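Teaching by remote: a season with the Baird hand controller
Reviewed by Annag Laing, May 19, 2026

I came to the Baird expecting to grumble, and I should say so at the start. My old Nilla controller was heavy, but I knew its moods, and it takes a lot to make me give up a favourite. Flora Dow lent me her Baird for a fortnight and I'm afraid she had trouble getting it back.

The grip is lovely. You squeeze, the fingers close, and there's enough push-back through the trigger that you learn to be gentle with a drawer handle. I recorded 51 demonstrations in one sitting (with tea breaks, I'm not a machine!) and my wrist was fine the next morning. Drawers are my honest test of any controller, as a pull has to stay straight the whole way or the arm starts fighting you. Low ones are the worst, and the Baird's slow mode earned its keep there.

Grumbles? The clutch button sits right under my thumb and I bumped it more than seven times. The colour of the status light is hard to read, too, and Keir Kerr, with his bigger hands, found the strap mean.

My practice setup, with the grey drawers, a bowl and a can on top, and snack packets on the floor beside them:
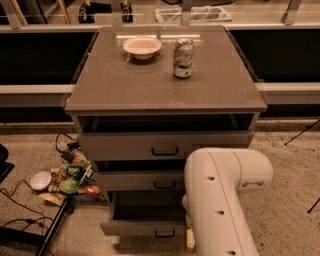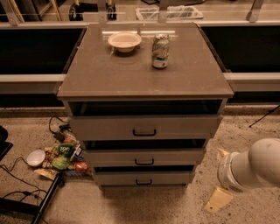
Price and what you get

I paid $1,481 for mine, with two straps and a charging cradle. The case is extra, which seems a bit cheeky at that price.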